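Quick notes for anyone pricing a two-arm bench cell. Wrote these up after the Bernholm order, mostly so Bukola Idahosa stops getting the same emails from me every February. Do it in this order. Skipping around is how we ended up with a table that didn't fit the door.

## 1. Write down the task first

One line. Ours: pick small part, put in tray or target square, repeat. If you can't get it on one line you're not ready to ask for quotes.

## 2. Lay it out in simulation before you spend

Model the table, the stands, the shelf, the desk, all of it. Boring but cheap. Festent and Akpan both sent us arm models for free, just ask. Drop the mat and the target outline where you want them and run the pick with one arm while the other stays parked clear of the mat. Look hard at the stands — they eat more floor than the arms do. 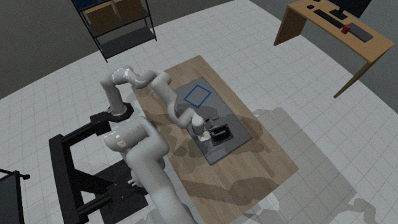
## 3. Split the budget in 3

- Arms and grippers. Get both in one quote, same vendor if you can.
- Furniture. Table, stands, mounting plates, cart. Our frame kit from Irkar was 1,198 before shipping and I had budgeted half that.
- Everything else. Cables, spare fingertips, mats, e-stop, a monitor. People forget this one.

Add shipping to each line seperately. One lump number hides things.

## 4. Measure the room

Tape measure, not the floor plan. Door width, distance to the back wall, where the outlets are. Leave room to walk behind the arms, you will be back there with a hex key more than you think.

Then go back to the sim with the real numbers. Run it again from a low angle and from the far side, a layout that looks fine from above can be tight at elbow height.

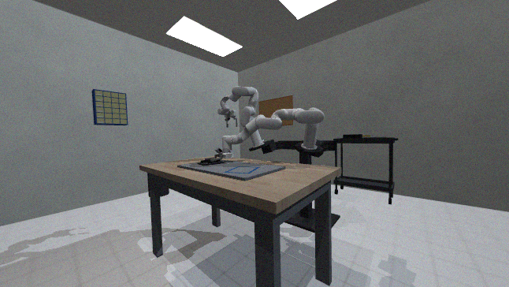
Ask about lead times now, not after approval. Akpan quoted us 3 weeks on grippers and much longer on mounting plates, so the grippers sat in a box. Order the slow stuff first. Get the quote expiry date in writing too — ours ran out on a Sunday and the price went up.

## 5. Buy one arm, then the second

If the money allows, fine, buy both. If not, set up the first, run nearly 100 picks, see what you'd change. Mount for two from the start though. Re-drilling a plate is a bad afternoon.

## 6. Before you sign

- Who pays return shipping
- Is training included or extra
- Software license, yearly or one time
- Spare parts list with with prices

Send the whole thing to Bukola, she signs off on anything over the furniture line.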